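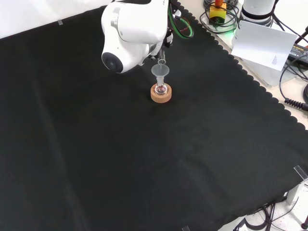
The Pollimley Bench Automation Project is a student project in laboratory robotics run at Prondevthorpe College. Students program a robot arm to carry out routine tasks of the chemistry bench, chiefly the handling and filling of small glassware. The project is open to second-year and third-year students and counts towards the practical part of the engineering course. It takes its name from the Pollimley building, where the teaching laboratories are housed.

History

The project grew out of an evening club in which students built simple dosing devices from pumps and timers. It became a taught module when the college bought its first arm. The present form of the module, with a set list of tasks and a written report, was approved on 12 February 2020. The evening club still meets and shares the same benches.

Equipment

Each station has one white robot arm mounted over a table, with a gripper tool, an emergency stop and a control computer. The work area is covered with a black cloth, held down by clear clips and clamps, which gives an even background for clear glass. Cables to the tool are bundled along the outside of the arm. Groups must check that the bundle does not limit the last joint before a program is run at full speed.

Glassware is limited to round-bottom flasks, beakers and plastic funnels. Round-bottom flasks are stood in cork rings. Only water and coloured water are used in the first term.

Programs are written in Skakum, a small scripting language developed at the college. A Skakum script is a list of named positions and moves, with a speed and a permitted force for each. Scripts are limited to 200 lines.

Tasks

The module has four set tasks, taken in order:

Approach. The tool is brought to a point above the flask and held there without contact.
Funnel alignment. The tip of the tool is lowered until it is directly over the mouth of a funnel seated in the neck of the flask. The funnel and flask must not move.
Transfer. A measured volume is delivered through the funnel.
Recovery. The arm is stopped part way through a transfer with the emergency stop, and the group must return it to a safe position by script.

Funnel alignment is usually the slowest of the four. A small error in the height of the cork ring is carried up through the flask and the funnel stem, and a funnel that leans can place its rim some distance from the stored position. Most groups record the position again at the start of every session.

Assessment

The module is marked out of 600. The set tasks carry 400 marks and the report carries the rest. Reports must include the final script, a log of all runs and a drawing of the station with distances in millimetres.

Lammers Trial

The Lammers Trial is held each May and is open to module students and club members. Groups run all four tasks in sequence without touching the station. The lowest total time wins, with penalties added for spills and for contact with the funnel rim. The record is 59 seconds over the standard course, set by a club group. Any run in which the flask leaves its ring is void.

See also

Laboratory automation
Liquid handling robot
Skakum (scripting language)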